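4 min read

Sun 16 February – kitchen counter, table-clearing task

Session notes, remote control from the leader arm. Kenneth Matheson driving for the first half, me for the second. Sheena MacLeish has asked for the notes in the same order as last time, so set-up first, then the runs, then the faults.

Set-up

Task text unchanged: take the spoon out of the bowl, lift the bowl off the plate, set it down on the bare counter. The paper cup is a distractor and is not to be touched. If the gripper knocks it, the run is marked bad, even if the rest is clean. Cup goes left of the plate for this block. It moves to the right in the next one.

Fixed view checked before the first run. The socket panel marked W3 is the reference for aim: if it has drifted from the upper middle of the view, re-seat the clamp and save a new reference still. Front halves of the crockery are lost at the bottom in this position. I would like to tilt down a few degrees, but that breaks the match with the Bandico set, so it stays as it is until Sheena decides. 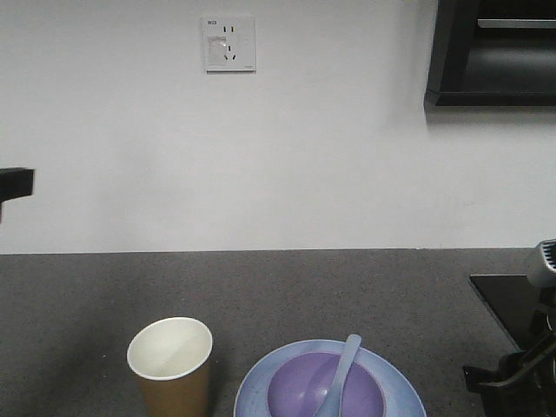

Runs

Target for the block was 40 kept runs. We kept 34 and threw out four; the rest were not attempted. Total kept for the task is now 934.

Kenneth's method for the spoon is to come in from the handle side with the fingers already half closed. It is quicker than mine and gives a smoother path. Mine opens fully first, then closes slowly, and there is a visible pause before contact. Pauses of that sort have come through in the trained policy before (see the Medrano drawer task in April, where it learned to wait over the handle). I tried his approach for my last few runs and will keep to it.

Bowl lift is one finger inside the rim, one outside. Approach with the fingers wide, line up on the rim nearest the gap, then lower. Most of my bad lines come from judging this by the fixed view, where the depth is poor. Going by the wrist view is better once the gripper is low. The bowl should sit well between the fingers before any closing starts; if it is off to the left, go back up and correct at height. Do not drag sideways at counter level. Two of the four rejected runs were sideways drags.

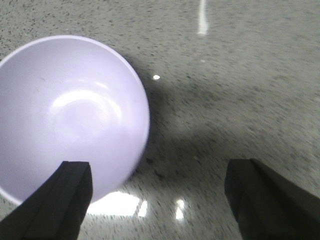
Closing force was left at the lower setting throughout. The Pinarari finger pads hold well enough on the rim at that level and there is no need to go up. Kenneth thinks the release is too sudden. I agree, but the trigger curve on the leader arm is shared with the other tasks and I do not want to change it halfway through a set.

Faults

1. Glare from the overhead lights on the polished counter. In the wrist view it washes out the speckle in patches, and the patches move with the arm. Inside the bowl it makes a bright ring that could be taken for an object. Exposure was on auto. Fixed exposure at 3400 microseconds looked better in a quick test, but the motion blur needs checking before we commit to it.

2. Leader arm wrist joint lagged once, early on. Restarted the Ordale bridge and it did not come back. Log saved. Run deleted.

3. Time stamps on the two cameras were out of step at the start of Kenneth's half. Fixed by restarting both streams together. His first run is one of the four rejected for this reason.

To do

– Ask Sheena about the tilt on the fixed view.
– Short exposure test, same crockery, lights on and lights off.
– Write down Kenneth's spoon approach properly so that new drivers start with it.
– Cup on the right for the next block. Plate position to be shifted a little between runs, by hand, no marks on the counter.
– Replay ten kept runs at full speed and look for pauses before contact. Mine first.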